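Storeroom Working Group
Minutes of the meeting held 2025-07-23

Item 3. Sorting of small goods
The group received the report on the sorting table at the Hanel site. Members agreed that canned goods would go into the blue bins first and small cartons after them. The budget of 720 for additional bins was approved, with Disar as supplier. 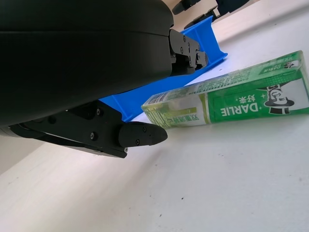
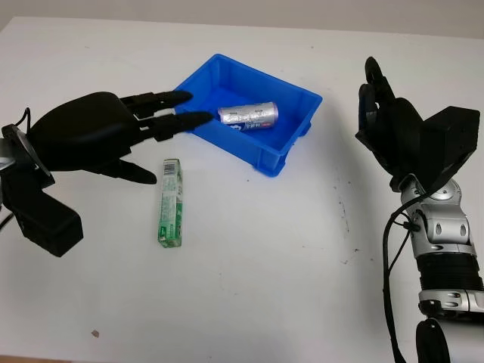
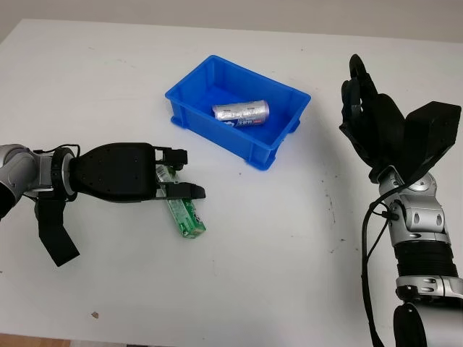

Figs. 1-3. Green and white packages at the table; figs. 2 and 3 also show the blue bin with a can in it.

It was noted in discussion that cans laid on their sides take up more of the bin floor. The matter was deferred to October - the Jireš shelving will be in place by then.

Item 4. Table surface
Members asked that the white tabletop be cleaned, as specks and scuff marks remain (fig. 3).

Action: order 5 bins from Disar.
Action: circulate revised packing list.

The meeting closed after 90 minutes.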